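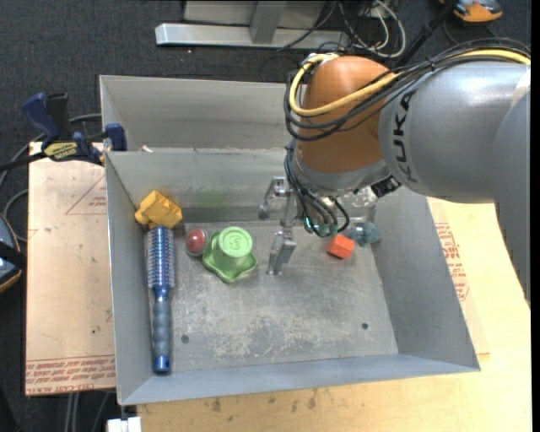

Every house I have lived in has had a container for things that do not belong anywhere else. In my parents' house it was a biscuit tin. In my first flat in Gramstead it was a fruit bowl that never held fruit. Now it is a deep metal tray on the shelf by the back door, and I want to argue in its favour, as most of what gets written about tidying treats a container like this as a failure.

The usual advice is that everything should have its own place. Shops are happy to help with that. Kitent sells a drawer insert with 60 compartments, and a neighbour of mine bought two of them. She spent a weekend sorting and labelling. By February the labels were wrong, and the compartments nearest the front had filled up with whatever was in her hand when she opened the drawer. She had made a mixed bin after all, but one with walls in it, which made it harder to search.

A mixed bin works when it is open, shallow enough to see into and not too full. Those conditions matter more than any system. If the things are different colours, so much the better. I can find a red tape measure among other objects in two seconds. I cannot find a grey one in a lidded grey box inside another grey box, however carefully it was put away.

I also think metal is better than plastic or wicker for the job. A metal bin gets scratched and marked, and after a few years the bottom looks terrible, but it goes on holding things. Wicker sheds bits and catches on string. The plastic tub I had before, a Droker, split down one corner in its second winter. A worn floor in a bin is only a sign that things have been put in and taken out, and I would not paint over it or line it.

Sloping sides help too. Small items slide towards the middle and you are not scraping in a corner with your fingernails for a washer. The one thing I would change about mine is the lack of a second section. A bin with an empty compartment next to the full one gives you somewhere to move things while you look, and I have wanted that on many mornings.

There are limits, of course. Medicines should not go in, nor should blades, nor anything you would need in the dark in a hurry. Batteries have their own box in our house after a bad experience with a loose one and a bunch of keys. And the bin does need going through. I do ours on a Thursday evening every couple of months, and it takes less time than making a pot of tea. Most of what comes out goes straight back in, and I do not see that as a waste of effort - it means I know what is there.

The people at Hosseinzadeh, the hardware shop on our high street, keep a tray of odds and ends on the counter, and customers go through it while they wait. I bought a brass hook from it last month. I have not put it up yet, so it is in the bin.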